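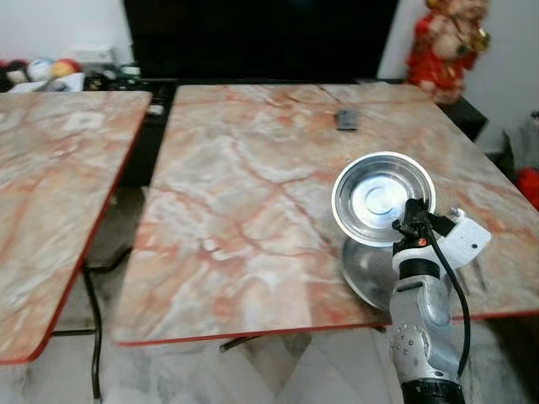
A robot arm holds a stainless steel bowl at one of the marble-patterned tables.

Pollock is preparing its equipment plan for the coming year, and the largest line in it concerns robot arms for tableware handling. The head of procurement spoke with us on 22nd April, shortly after the first draft of the budget was circulated to department leads. The interview took place at the company's offices and has been edited for length.

The plan provides for 2 additional arms, to be ordered together. "We looked at staggering the purchase," the head of procurement said. "The freight, the installation visit and the training day are charged per order, and we would have paid for all of them twice."

Quotations were requested in January from two suppliers, Wokon and Edilus. The Edilus offer was lower on the arm itself but did not include the gripper, the cabling or a second set of finger plates. Wokon quoted for a complete unit. "Once the missing items were added, the two totals were close enough that price stopped being the main question," she said. "We turned to delivery time and to what the service agreement covers."

Grippers receive their own section in the plan. The work consists largely of picking up bowls, plates and cutlery and setting them down again, and the parts that touch the metal are treated as consumables. The draft sets aside 794 dollars for replacement finger plates and clamp parts, a figure taken from last year's invoices.

"People budget for the arm and forget the fingers," she said. "A polished steel rim is smooth and narrow. A fork handle lies almost flat on the table. Those are two separate gripping problems, and we asked each supplier to show us both before we would discuss terms."
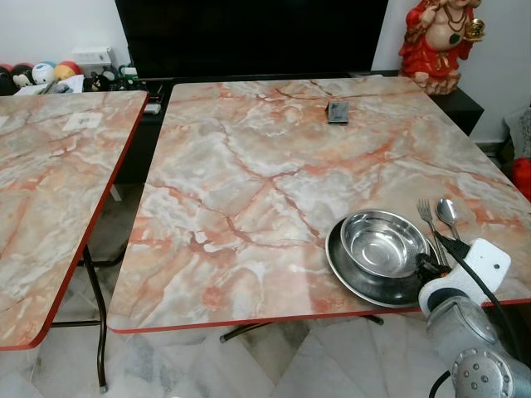 The same approach was taken with the tableware. Each station is to be issued a standard set, consisting of a bowl, a broad-rimmed plate, a fork and a spoon, all in stainless steel. The plan calls for 100 such sets, held in central stores and signed out as needed. Asked whether this was more than the work required, the head of procurement replied that the cost was minor and that a change of pattern halfway through the year would be far more expensive. "If the supplier discontinues a bowl, we want to have the old one on the shelf," she said.

Tables were a shorter discussion. The company will continue to use folding tables, which can be moved by its own staff and replaced from ordinary retail stock. A proposal for fixed workbenches was withdrawn after the facilities department estimated the cost of anchoring them at about 2000 dollars per room.

Software is budgeted separately under the Jatden project, and the head of procurement declined to give a figure while that contract remains under review. She confirmed that neither arm quotation depends on its outcome.

On maintenance, the draft requires a spare cable and a spare gripper for every arm in service. "An arm that is waiting for a cable costs us the same as an arm that is working," she said. "I would like department leads to read that page before they ask for a third unit."

Comments on the draft may be sent to the procurement office until the review period closes. The final plan will then go to the board for approval, and orders will be placed once it has been signed.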